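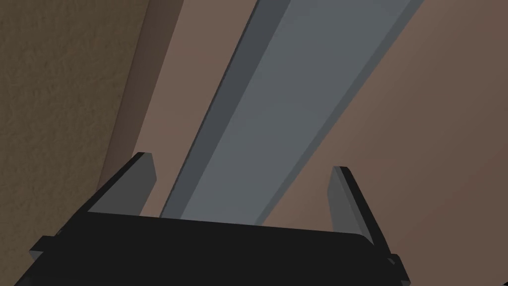

Figure 2. Simulated view with a gripper in the foreground; two fingers rise from a dark body.

Home | Issues | Authors | Subscribe

4.2 Do rendered figures make readers trust a result?

The claim that they do is repeated often and tested rarely. The Tolentino survey, which most later work leans on, asked readers how convincing they found an article after telling them that its figures were the point of the study. We doubt that this measures trust. It may only measure politeness.

Our own sample was drawn from 3,000 articles in the Arkbridge archive, all in engineering fields. We picked 50 and prepared each in two versions, one with its opening figure and one without. Readers rated the main claim on a 12-point scale and were not told what we were comparing. 

The ratings moved very little. Readers who saw a figure scored the claim slightly higher, but the gap shrank once we removed articles whose text pointed to the figure more than once. What is left could easily be noise, and we would not build an editorial policy on it. Turnent's guidelines do exactly that — they ask authors for a rendered figure "wherever possible" and cite the Tolentino survey as the reason.

Two cautions apply to our results as well. Our readers were paid, and paid readers may skim. We also did not record how long anyone looked at a figure, so a reader who skipped it counts the same as one who studied it. The April pilot had the same weakness and we failed to fix it.

Related articles
Caption length and recall in technical reports
Reading the Dronix manuals: a study of skipped pages
Do tables persuade?

Contact the editors | Copyright Arkbridge, December 24, 2019 | Back to top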